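Ticket 741: Label printer drops off the network after every sleep
Product: Nestport print hub
Opened: 8/10/22
Status: Waiting on customer

Hi again! So the label printer in our packing room is doing its disappearing act. It prints fine all morning, we go to lunch, it goes to sleep, and when we get back the Nestport dashboard says "device not found" and the queue just piles up behind it.

What I've tried so far:

1. Power cycled the printer. Comes right back, works until the next nap.

2. Power cycled the hub too, and left it unplugged for a couple of minutes like the Vustateck setup page says. Same thing.

3. Gave the printer a fixed address ending in 88. I really thought this would do it (it was the fix back in April when the other printer kept wandering off), but no luck.

4. Swapped the network cable and moved to port 2 on the switch. No change, though the new cable is a much nicer length!

5. Turned sleep mode off in the printer menu. It stayed online the whole afternoon, hooray, and then the setting flipped itself back on overnight. I've saved it twice now.

6. Sent a test batch of 100 labels to see if a big job would wake it up. Nope. They all sat in the queue until I walked over and pressed the feed button, and then out they came in one go, so now I have a lot of spare labels for the grey metal bins. 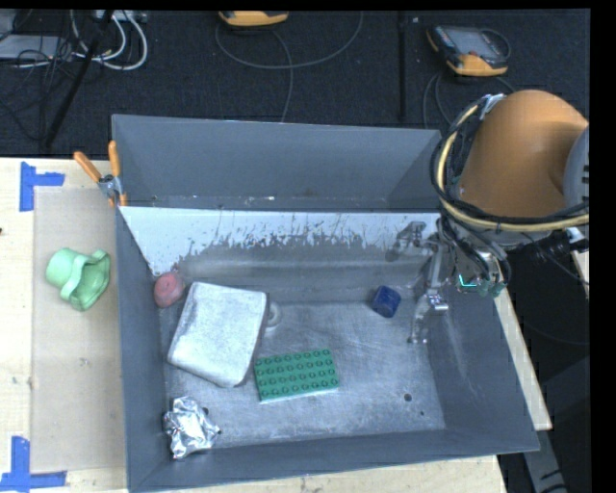 7. Checked for new firmware. The printer says it's current. The hub says an update is available, but the button is grayed out on my login. Our Navickas account is the admin one, I think, and I can't get into that from here.

Could you push the hub update from your end? And is there a way to lock the sleep setting so it sticks? We ship the Purna orders off this printer, and I'd love to quit jogging over to press that button.

Log from the hub is attached. Thanks a bunch!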